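Plarkia – Internal Communications Meeting, Minutes

6 min read

Monday, Gronow office, second floor meeting room. Started at 9 a.m.

Present: Wyn Trevor (chair), Cledwyn Owen, Eleri Yorath, Amado Maglaya
By phone from Utusen: Bleddyn Rosser
Minutes: Eleri Yorath

1. Minutes of the last meeting

Accepted with one correction. Under item 4, "all staff will mute the channel" should read "all staff may mute the channel." Cledwyn asked for the correction to be posted, as two people in billing had taken it as an instruction and missed the parking notice.

2. Matters carried over

The voicemail greeting on the main line still gives the old holiday hours. Amado has the login now and will re-record it. The paper phone list by the copier has been taken down. Wyn asked if anyone had complained. Bleddyn said people at Utusen still use theirs and he would like to keep it up. Agreed.

3. Kulleo channels

Amado had gone through the full channel list before the meeting. There are 100 channels open in Kulleo. Many have had no messages since they were set up, and several cover the same subject under slightly different names (front-desk, frontdesk, desk-front). New hires are being added to whichever one their supervisor remembers.

Wyn proposed closing any channel with no messages in the past 90 days. Bleddyn objected to a flat rule. The Utusen snow closing channel is silent most of the year and is the only place the night crew looks when the roads are bad. Cledwyn said the same goes for the open enrollment channel.

After some discussion it was agreed that a channel with no messages in 90 days will get a notice posted in it, and it will be closed a week later unless a member replies asking to keep it. Seasonal channels will have "seasonal" added to the name and be left alone. Amado will post the notices.

Eleri asked what happens to files in a closed channel. Amado said they stay searchable but can't be edited. He will confirm this before anything is closed.

4. Messages after hours

Eleri reported on the comments sent in after the last staff lunch. The main complaint is the number of alerts that arrive in the evening. Most are replies of one word, or thumbs-up reactions, to something posted during the day. A second complaint is that people feel they have to answer a supervisor right away, even when the message says it can wait.

Wyn said he is one of the people who writes at night, and that he does it to get things off his list. He had assumed everyone turned their alerts off. Cledwyn said a good many people don't know how, and that the setting moved in the last update.

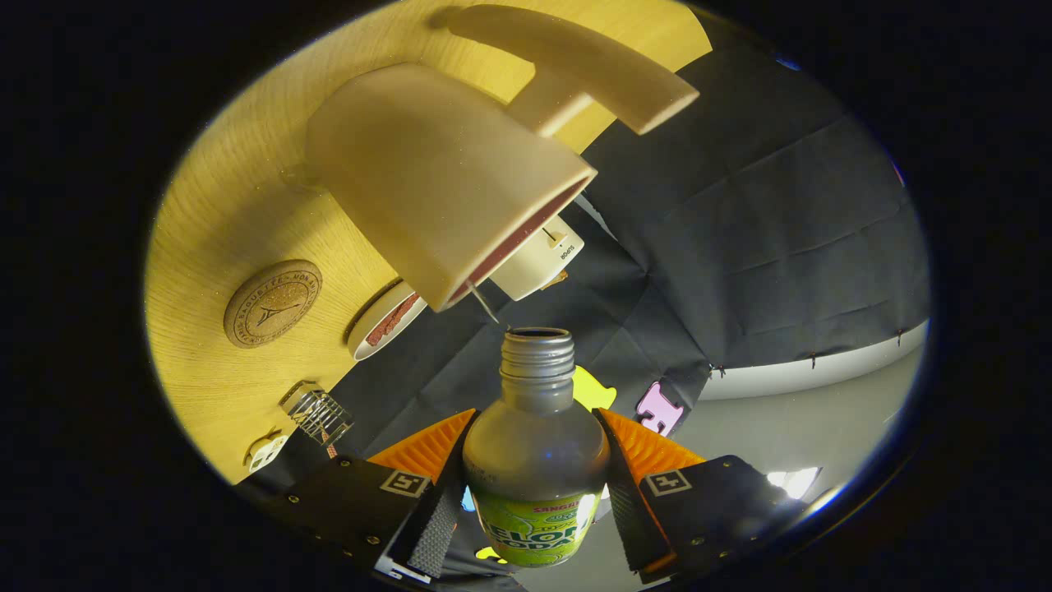 Bleddyn suggested using the delayed send option, which lets a message be written at any hour and delivered the next morning. He has been using it at Utusen for shift reminders. The only trouble he has had is forgetting that a message was waiting and then telling the person face to face, so they heard it twice.

Agreed: supervisors will use delayed send for anything written after 6 p.m. that doesn't concern the next shift. Urgent matters go by phone call. Wyn did not want this written up as a policy yet and asked that it go out as a request under his name. Cledwyn would have preferred a policy and asked for that to be noted.

5. Long announcements

Announcements in the all-staff channel have been getting longer. The benefits post last month ran to several screens on a phone, and the deadline was in the final paragraph. Cledwyn, who wrote it, said the wording came from the insurance carrier and she had been told not to shorten it.

Eleri proposed a limit of 500 characters for all-staff posts, with anything further put in an attached document. Amado can set this in Kulleo for that channel only. Bleddyn asked whether the limit counts spaces. It does. He thought that was tight for safety notices, which have to go out in two languages.

Agreed to try the limit, with each language posted as its own message. Any deadline goes in the first line. Cledwyn will ask the carrier if a short version can be used with the full text attached.

6. Email

Short item. Wyn asked whether anything still needs to go out by email as well as in Kulleo. Pay stubs and anything requiring a signature do. The Friday roundup goes to both, and Eleri would like to drop one. She has no figures on who opens which. Left for the next meeting.

Cledwyn mentioned that outside vendors have been asking to join Kulleo as guests. No one was in favor. Vendors stay on email.

7. Reactions and emoji

Raised by Bleddyn. A supervisor at Utusen used a checkmark to mean "I have read this," and the employee took it as approval for a day off. The day off was honored. Wyn said time off has to be approved in the scheduling system and a reaction doesn't count, whichever one it is. Eleri will add a line on this to the new hire sheet.

Amado asked if the custom emoji should be cleaned up while he is working on the channels. There was more feeling about this than expected – three people named ones they wanted kept. Left as they are.

8. Other business

The speaker in this room cuts out when more than one person talks. Bleddyn missed part of item 5 and it was repeated for him. Amado will try the spare unit from the training room.

Actions

Amado: channel notices, check on files in closed channels, voicemail greeting, character limit, spare speaker
Wyn: delayed send request to supervisors
Cledwyn: contact the carrier, post the correction to the last minutes
Eleri: new hire sheet, find out if open rates for the roundup can be had
Bleddyn: send Amado the list of Utusen seasonal channels

Next meeting in March, same room. Bleddyn will attend in person if the shift is covered.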